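Frame Conventions and the Wrist View: Notes on the Planiden Planner
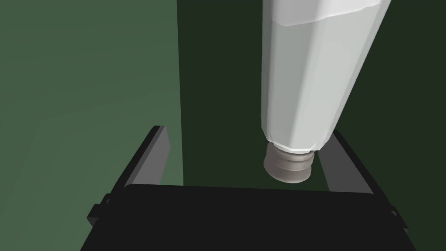 Simulated wrist view: the bottle cap between the open fingers of the gripper.

2018-01-10

This entry continues the notes I have kept on the grasp planning software used in the Kultum project. Earlier entries dealt with the trajectory layer. The present one concerns the wrist camera, the renderer that stands in for it, and an error in frame handling that occupied Maxine Pomare and me for longer than I would care to record.

Readers of the August entry will recall that Planiden, our planner, receives object poses from a separate perception module named Clostetti. The two programs were written by different people and were joined late. Clostetti reports a pose in the camera frame, with the depth axis pointing away from the lens. Planiden expects a pose in the gripper frame, in which the corresponding axis runs along the approach direction. A fixed transform sits between them. It was measured once from the mechanical drawing and then copied into three configuration files, of which two agreed.

In the simulated view the bottle hangs with its cap pointing down toward the palm, and the cap sits between the two fingers without touching either. To a person looking at the render, the arrangement is plain enough. The planner, however, had been told that the cap lay well outside the fingers, and it rejected every closing motion as unreachable. The log gave only the words "no valid grasp," repeated for each candidate.

Our first assumption was that the sampler was at fault. Planiden draws 2000 grasp candidates for each object and scores them before any motion planning takes place. Maxine raised the matter of whether the candidates were too thinly spread near a small feature such as a cap. We changed the sampling density, and then the scoring weights, and neither change had any effect on the outcome. A rejection rate of one hundred percent should have suggested a different kind of problem, and I regret that I did not take it as such on the first afternoon.

The cause was a yaw value in the third configuration file. It read 270 where the other two read -90. These describe the same rotation, and for that reason the difference had been passed over in review. The parser in Trevaskis, the tool that loads our scene files, clamps any angle above 180 to 180 and issues a warning at a log level we do not display. The camera was therefore turned a further quarter turn from its true mounting, and every pose that passed through the transform was turned with it.

The correction has been made in the following manner. The transform is now stored in a single file, as a quaternion, and both Planiden and the renderer read it from there. Trevaskis now wraps angles into range and no longer clamps them. Any warning raised while a scene is loading stops the run. Alby Tomoana has objected to the last of these on the ground that it will interrupt overnight batches, and his objection is a fair one. We have agreed to keep the strict setting until the older scene files have been cleaned.

I have also added a small check that I recommend to anyone maintaining a similar arrangement. Before planning begins, the software projects the fingertip positions from the gripper model into the wrist view and compares them with the fingertips in the rendered segmentation mask. If the two differ by more than 12 pixels, the run is refused and both sets of points are written to disk. The fingertips are always available for such a comparison, as the camera is mounted on the same body. The check would have found our error at once.

A word on the bottle model. Its surface is faceted, and Alby has asked whether a coarse mesh affects the surface normals used in scoring. It does, to some degree. Normals change abruptly at each facet edge, and candidates that straddle an edge receive lower scores than they deserve. I have begun a comparison with smoothed normals but have no results that merit publication.

The remaining item is the timestamp on poses sent from Clostetti, which at present records when the message was sent and makes no mention of when the image was rendered. Maxine has a patch under review.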